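Prornbridge Secondary Robotics Program
Thu 1 January

1/ The Prornbridge Secondary Robotics Program is pleased to report on the student manipulation project, which commenced in November. This thread outlines the task, the progress to date and the arrangements for the coming term.

2/ Fourteen students in Years 10 and 11 are enrolled. They work in pairs at the Clerkstead campus under the supervision of Yamuna Menon, who also coordinates the senior engineering elective.

3/ The project asks each pair to program a two-fingered gripper to pick up packaged groceries from a tabletop and place them in a tub. Items are laid down without any set order, and packets may overlap.

4/ Students began with rigid cartons. These have flat faces and predictable edges, and most pairs had a working routine by their second session. Soft packaging was introduced once each pair had demonstrated a reliable carton pick.
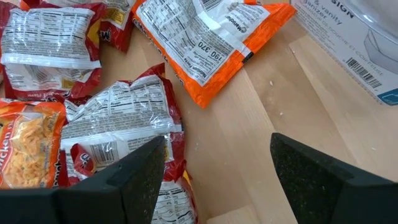

5/ Flexible pouches present a different order of difficulty. The plastic creases when the fingers close, and glare from the wrapper can be misread by the vision software as an edge. Two packets lying against each other are frequently identified as one.

6/ Students have been labelling their own training pictures to address this. The shared set now holds 1,840 labelled pictures, each checked by a second student before it is accepted. Labelling guidelines were drafted by the students and are held in the program's online folder.

7/ A point of some debate has been the treatment of a packet partly hidden beneath another. The agreed rule is that the visible portion is outlined and tagged as "partial". The software is then instructed to attempt the uppermost packet first.

8/ Pairs name their own software builds. The two builds selected for further development are Ulura and Thomas. Ulura approaches each item along its long side. Thomas looks for a raised fold in the plastic and pinches it.

9/ In the most recent supervised trial, Ulura completed 31 consecutive picks without a dropped item. Thomas was slower, though it recovered more often after a failed first attempt. Both teams have been asked to document their failures with the same care as their successes.

10/ Ms Menon has advised that finger pressure will be the focus of next term's sessions: "A firm grip will lift almost anything, and it will also crush the contents. Students need to be able to defend the setting they have chosen."

11/ Families are reminded that safety glasses and enclosed shoes are mandatory at all practical sessions. Long hair must be tied back. Students who have not returned their signed equipment agreement will be assigned to labelling and programming work until it is received.

12/ Donations of unopened, shelf-stable groceries in soft packaging remain welcome and may be left at the Clerkstead front office during office hours. Glass containers and refrigerated goods cannot be accepted.

13/ Expressions of interest from Year 9 students wishing to join next term should be directed to Ms Menon through the school office. No prior programming experience is required.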